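Demonstration gathering (robot learning)

Demonstration gathering, sometimes called example collection or simply "demoing" by those who spend their days at it, is the work of building up a store of recorded robot movements from which a learning system can later pick up a skill. A person steers the robot through a job, the machine keeps a record of what its cameras saw and how its joints moved, and the record (usually known as an episode) is put away with many others of the same kind. The learning itself comes afterwards and may be done by quite different people, in a different building, months down the line.

Background

For many years the usual way to get an arm to pick something up was to write out the movement by hand, point by point, and this still works perfectly well where every part arrives in the same spot. It works far less well on a cluttered table, where a cup may be on its side and a box may be in front of the cup. Showing the machine a good number of worked examples proved a kinder way of going about it, and the gathering of those examples slowly became a trade of its own, with its own habits and its own grumbles.

Real and simulated collection

Examples can be gathered on a real arm or inside a simulator, and most sizeable sets contain a little of both. Real episodes have all the untidiness of the world in them, which is much to their credit, but they are slow to make, and somebody has to put the objects back each time. In a simulator the table resets itself at the press of a key, and the same task may be repeated with the lighting, colours and positions shuffled about.

The Wullar collection is often given as an early model of the mixed approach. It was begun in July by a small group at Illomine and holds 2,000 simulated episodes beside 900 from a real arm, spread over 20 tasks. Its notes, last revised on Friday, September 11, 2020, are still pleasant reading for anyone starting out, and they are unusually frank about how many early episodes had to be thrown away (most of the first batch, sadly, owing to a clock that ran slow on one of the recording machines).

Steering the arm

Operators use hand-held controllers, a smaller copy of the arm that is moved by hand, or now and then an ordinary keyboard, though few people who have tried the last are eager to go back to it. Tenent, a widely shared steering program, lets the operator swap between these without stopping the session. New operators are generally given 7 practice tasks before anything they do is kept, and they are encouraged to move at an easy, even pace. Long pauses are a nuisance later on, as the learning system will quite happily learn to pause as well.

Camera views

A typical set-up has one fixed camera looking over the whole table and another carried close to the hand. The close view is much loved for fine work, where a few millimetres decide whether the fingers meet the object squarely. It has its drawbacks too. The gripper's own flat faces can take up most of the picture, leaving the things farther off, such as a small figurine and an orange ball on a raised tabletop, squeezed into a corner.

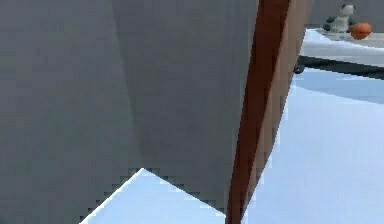

Checking and labelling

Once a session is over, each episode is played back and given a short label in plain words, along with a note of whether the task was finished. Opinions differ on what should become of the failed ones. Some groups delete them at once, while others, among them the makers of the Dizon checking tool, prefer to keep them in a separate folder, on the grounds that a clumsy attempt followed by a good recovery is well worth having. Episodes with missing pictures or gaps in the joint record are set aside in either case.

See also

Learning from demonstration
Remote operation
Robot simulator
Wrist camera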